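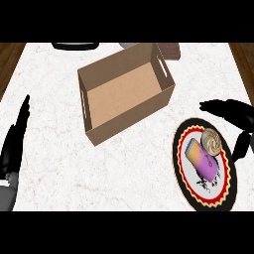
You start with Orlow and that's it, Preben Hafstein wrote back, they'll never sit through the Julell pilot after that, they'll think the whole thing is people arguing in a corridor. Which it is, for a season. But it's our corridor.

Figure 2. Open cardboard box on a white marble countertop, computer rendering.

Viewing order, then. The thread that reply comes from is the longest one in our sample and the one most often linked from elsewhere on the Soltov board. It ran to 300 posts before a moderator locked it. We coded all of them. What follows is about the argument itself, who gets to make it and what it does for people who have already seen every episode and have no practical need of an order at all.

Background, briefly. Julell is the parent series, 98 episodes. Orlow is the prequel, made later, set earlier, with a bigger budget and a different crew on a different ship. Gisler is the odd one, a single short run that takes place partly during the last season of Julell and partly after it, and that contradicts both. Readers who know the shows can skip this. Readers who don't need only hold on to the fact that the order in which they were shown and the order in which the events happen are not the same, and that neither of them gives a good first evening.

Two positions, broadly. We call them broadcast order and story order, because the fans do. Broadcast people want Julell first, all of it, then Orlow, then Gisler if you must. Story people want Orlow first and Gisler cut into the final season of Julell at points that are themselves disputed. There are hybrids. Most posters hold a hybrid when pressed. Almost no one writes as if they did, and this is the first thing worth reporting: the stated position is cleaner than the practice. Hubert Camenzind argues for strict broadcast order through most of the thread and then mentions, in passing, that he showed his sister the Orlow finale first to get her hooked. Nobody picks him up on it. We expected a pile-on, there wasn't one.

The newcomer who isn't there

Nearly every post is addressed to, or written on behalf of, a person who has never seen the show. "Someone coming in cold." "Your girlfriend." "A normal person." This figure does a lot of work. The newcomer is impatient but also loyal once won, is put off by old effects, is confused by recasting, has a free weekend. The newcomer likes what the poster likes. In the coding we marked each claim about what a new viewer would feel and then looked for any sign that the claim rested on a real viewing. A small share did. The rest were, as far as we can tell, memories of the poster's own first time, moved into the third person.

Earlier work on advice-giving in fan spaces would lead us to read this as status display, and some of it is. Knowing that the recap episode can be skipped, and saying so first, is plainly a move. But the tone is off for that. The posts are tender in places. Igor Paulík spends a long paragraph on how a new viewer ought to meet the ship's doctor, at what hour, after which episode, and never gets to the end of his list. He comes back later the same night and starts again from the doctor. Same paragraph nearly word for word. Our reading is that the order is a way of asking to see it again without having seen it.

We are wary of pushing this too far. Text only, no interviews beyond the short follow-up messages quoted here, and follow-ups were answered by people who like to answer things. Still. The pattern is strong enough to shape how we treat the lists below.

Lists and how they travel

A viewing list in this community is a plain text object. Titles, one per line, sometimes a note. It gets copied, trimmed, reposted without credit, and then corrected by somebody who doesn't know who they are correcting. We traced one such list, posted by Vinzenz Koller under the heading "the only sane way," through later copies on the board. The edits are minor at first. A swapped pair in the middle of Orlow. A dropped two-parter. Then a note appears telling people to stop before the last Gisler episode, and from that point on the note survives in every copy we found, while the order around it keeps changing. The advice outlives the list. Koller, asked about the note, said he did not write it and doesn't agree with it, though he has since repeated it to people.

The copied lists also lose their reasons. Koller's original explained why the mutiny story had to come before the flashback episode: the flashback gives away who opened the airlock. Later copies keep the sequence and drop the explanation, so a reader who wonders about it has to ask, and asking restarts the thread. This may sound like a defect. For the board it isn't obviously one. A list that explained itself would be read and closed. The bare list gets people talking, and several regulars seem to know it. One of them, Asger Thoroddsen, posts lists with a deliberate mistake in them, by his own account, when the board has gone quiet.

Where a list was challenged, the challenge nearly always went for a single placement. Hardly ever the whole. Gisler's opening episode is the usual target. Put it early and it spoils a death. Put it late and the death has already been spoiled by the titles of Orlow's last season, where the actor's name is missing. There is no good slot and everybody knows there is no good slot, and it is argued over more than any other episode in the three shows. We'd suggest that the lack of a solution is what keeps it in use.

The re-release

The quarrel took a turn when the rights holder put the three shows out together with an official order built in. The announcement reached the board on Jun 13, 2020 and the release itself came that August. The official order was neither of the two camps' orders. It began with Orlow, went over to Julell for the first season, came back to Orlow, and left Gisler as an extra at the end with the bonus material.

We had assumed going in that an official ruling would either settle things or unite the board against it. It did niether. For a few days there was anger, mostly from the story people, who felt they had been half agreed with, which they found worse than being ignored. After that the official order was just absorbed as one more list. It was given a nickname. It was corrected, line by line, by the same posters who had corrected Koller's, in the same language and with the same objections. Paulík's verdict was that it got the doctor wrong. Camenzind thought it was fine and would not be using it.

What changed was the newcomer. Before the release, the imagined new viewer arrived with nothing and had to be guided. Afterward, more and more, the new viewer had already begun in the wrong place and had to be rescued. "If you've started with the set, stop after episode 9 and come here." Posts of this kind become common in the months after, and they are longer than the ones before, more detailed, fussier about exceptions. There are branching instructions. If you've met the ambassador do this, if you haven't, go back. Hafstein, who had argued all along for the simple corridor-first approach, wrote one of the longest.

A possible objection is that rescue posts were simply a response to real newcomers turning up in numbers. Some did turn up. They mostly asked about picture quality, and whether the subtitles were fixed on the Gisler discs. They did not, with a couple of exceptions, ask what order to watch in. The advice was given anyway, often at once, in reply to the subtitle question. One new member thanked everyone politely and said she'd been watching on shuffle. This was recieved with real horror and then, over the following pages, with something close to interest. A shuffle thread was opened. It is still going as we write and we have not coded it.

Limits of the material

One board. Public threads only. Deleted posts are lost to us, and the moderator who locked the main thread also tidied it, by how much we couldn't establish. The camps are the fans' own labels and some posters reject them. We did not try to weigh posts by how often a person posts elsewhere, which would pull the results toward Camenzind and Thoroddsen, who are everywhere. Private messages are mentioned in the thread as the place where the serious ordering happens. Maybe so. We weren't shown any, apart from a forwarded draft of Koller's with the Gisler opener moved again, to a spot between two episodes of Julell where none of the public lists had ever put it, and a question mark next to it.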